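Chapter 5
Scale, Edition and Value in Collectible Figures

The trade in collectible figures rests on a small number of terms that buyers and sellers are expected to share. A student who cannot tell a production run from an edition, or a scale from a height, will misread most of the catalogs discussed in this book.
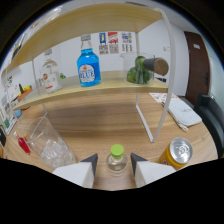
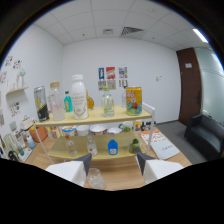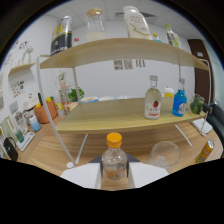
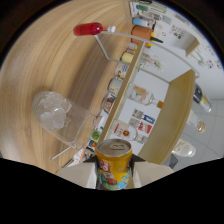

Figure 5.1. Small containers and drinkware on a light wooden tabletop.

5.1 Scale as a Common Measure

Scale states the size of a figure in relation to the character it represents. At one-sixth scale, a character who stands 72 inches tall on screen becomes a figure 12 inches tall. The ratio applies to the whole object, including hands, boots and accessories. Makers sometimes depart from it in the head, which may be enlarged slightly so that the likeness reads well on a shelf. A departure of this kind should be noted in any formal appraisal.

Height alone is a poor guide. Two figures of equal height may be made to different scales if one character is a giant and the other a child.

5.2 Editions and Runs

A production run is the number of pieces made in one period of manufacture. An edition is the number a maker commits to releasing under one design. The Denero line of armored pilots, studied throughout this chapter, was announced as an edition of 3,195 and delivered in 2 runs. The first run came to 1,786 pieces and the second supplied the remainder. Paint on the second run is slightly darker at the joints, and dealers list the two separately.

The Lirnis line followed a different plan. Its figures were made to order during February and carried no edition number. Prices for such figures depend heavily on the condition of the box, the presence of the stand, and whether the spare hands remain in their tray.

5.3 Terms Used in This Chapter

Articulation: the number and range of a figure's movable joints.
Sculpt: the original form from which molds are taken.
Variant: a release that shares a sculpt but differs in paint, costume or accessories.

Section 5.4 applies these terms to the Hinero catalog and explains how a variant is priced against its parent release.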